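To: household-list
Subject: Re: Sorting procedure for the common room table, June
From: Tandmont Residence Office

Dear members,

The Office has received several inquiries on the sorting of small articles left in the common room. The message that prompted most of them is quoted in part:

> The notice sent in May says that packaging is to be "separated from contents" before anything is put away. It does not say what becomes of medicine boxes, or whether toys may be placed with them in the meantime. Please clarify before the next sorting. The shelves at Brukell House were done under different rules and we would like to avoid a second round.

The May notice was incomplete on this point. Articles are brought to the round table and remain on the cloth until each has been assigned a place. At that stage it is normal for unlike things to lie together, as with the green plush toy, the red toy car and the boxes shown.

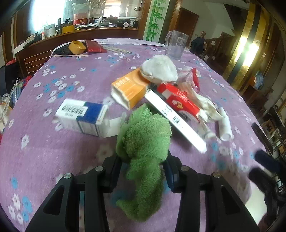 Ada Sala replied that medicine boxes should be checked for contents before any toy is returned to the play shelf, and asked that the leaflets be kept even when the carton is torn. The Office agrees with both points. The procedure is amended as follows.

1. Medicine boxes are opened, checked and set apart first. A torn carton may be discarded once its leaflet and contents have been moved to a labeled envelope.

2. Toys are collected in one container. Small parts go into a closed bag.

3. Empty wrappers are discarded at the table. Wrappers that still hold something are treated as full.

4. Cloths are rolled or folded before storage.

5. Spray bottles are stored upright. If the printing cannot be read, the bottle is held for the Office and is not refilled.

6. Tape, string, scissors and measuring tapes go to the tool drawer in Room 227. They should not be left on seating.

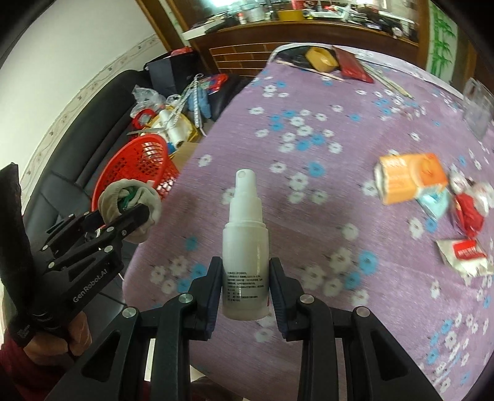 Small white spray bottle, with the table and sofa during sorting.

The inventory sheet now has 63 lines, and members are asked to use the existing lines before adding new ones. Two copies are kept in the Brerura cabinet. The D'Amico storage bins ordered in the spring have not been delivered, and cardboard boxes may be used until they are.

Questions should be sent to the list before 6 p.m. on the day of sorting.

Residence Office
Tandmont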